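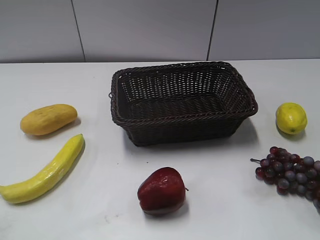 From: Gleice Caldeira
To: dome-ops list
Subject: Re: Blend drifting on the two lower projectors after warm-up

Rosimeire Moura wrote:

> We re-aligned the dome at Sternmont in March and it looked fine when we
> left. Since then the operators say the overlap between the two lower
> projectors goes soft by the second show of the day. By the last show there
> is a double edge on star fields that you can see from the back row.
> Running the auto-alignment again fixes it until the next morning, when it
> is out the other way. Has anyone else had this? We are on the Ralach
> server, with the mounts that came with the building. I don't want to
> replace the mounts if it's a settings problem.
>
> Also, is there a way to stop the alignment camera picking up the exit
> signs? At the moment we put card over them, and we can't do that with
> visitors in.

Hello Rosimeire,

We had the same thing at Barkent the winter before last. It was the mounts, but we didn't have to replace them.

The lower projectors there sit on steel shelves fixed to the back of the cove. The shelf warms up with the projector and bends a little. The upper ones hang from the ring, which is much heavier, and they hardly move. If you align first thing in the morning, everything is cold and the lower pair will be out by lunch. If you align at the end of the day you get what your operators describe, with the error going the other way at opening.

What we did:

Ran all the projectors on a mid-grey test pattern for 2 hours before aligning. A black screen is no good for this with our lamps, as the fans slow down and the shelf stays cooler than it would in a show.

Put a spacer between each shelf and the projector feet, so that air can get underneath. Our workshop cut them from scrap. This made the biggest difference.

Changed the start-up script so the projectors come on 40 minutes before the first show. They used to come on when the front desk opened.

After that the drift on the worst projector went down to less than a pixel and we stopped getting complaints. We now align every 4 weeks and it usually doesn't need it.

Before you do any of this, check that it really is the shelf. Put up the grid pattern from cold, mark one crossing in the overlap for each projector with a bit of tape on the dome (low-tack, and ask first), and go back every half hour. If the crossings move steadily and then stop, it's heat. If they jump, look for a loose lens shift or a fixing that has worked free. Ogundipe had a jump every time the air handling came on, and theirs was a loose bolt.

On the exit signs, you can mask them in the Ralach software. Open the camera view, choose the exclusion tool and draw round each sign with a generous margin. Save it with the camera profile and not with the show, or it will be lost when somebody loads a different show. You will also want to lower the detection threshold a little afterwards. Ours was at 94 when it was installed and it kept finding points in the glow on the handrail, but I don't know whether your camera is the same model, so write down your present value before touching it.

One thing I haven't solved is colour. Our two lower projectors go slightly green against the others after a few hours, even when the geometry holds. I have a measured set of readings from cold to four hours if anyone wants to look at it. If somebody has managed to get the server to switch colour tables by time since power-on, please write to the list, as I'd like to try it before the school bookings start.

Rosimeire, if you send me the drawing of your shelves I can tell you whether our spacers would fit. The file for them is small enough to email.

Regards,
Gleice

Gleice Caldeira
Projection and systems, Barkent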